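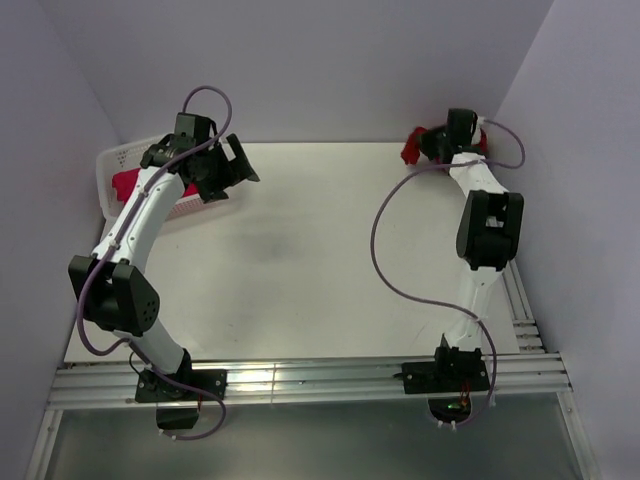

I have spent most of January on timing, of all things, and I'm still rather fond of the problem. Our planner at Romach hands out motion in chunks, and with cloth the joins between the chunks are where everything goes a bit wobbly. One arm finishes its chunk, the other is still chewing on the last one, and a shirt is very unforgiving about that sort of thing.

The old code gave each arm its own queue, which I wrote and can't blame on anybody else. Allar, our scheduler, now keeps a single queue for the pair and only releases a fold once both grippers report they're in place (I allow 300 milliseconds before it gives up and asks for a fresh plan). 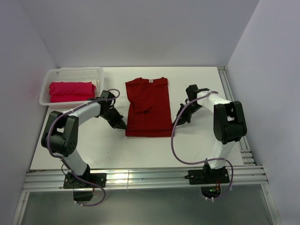
The other change was in perception. Red fabric on a white table sounds like a gift, and for finding the outline it is, but the creases inside all come out as much the same dark smear. I went back through 200 saved runs in Zotura and found 43 where we'd picked a crease instead of the hem! So now the hem has to touch the outline before we'll believe in it, and I do wish I'd thought of that in the autumn. Next on my list is the replanning, which still takes 4 seconds when it's in a mood.

© Okeke Notes | Contact | Back to top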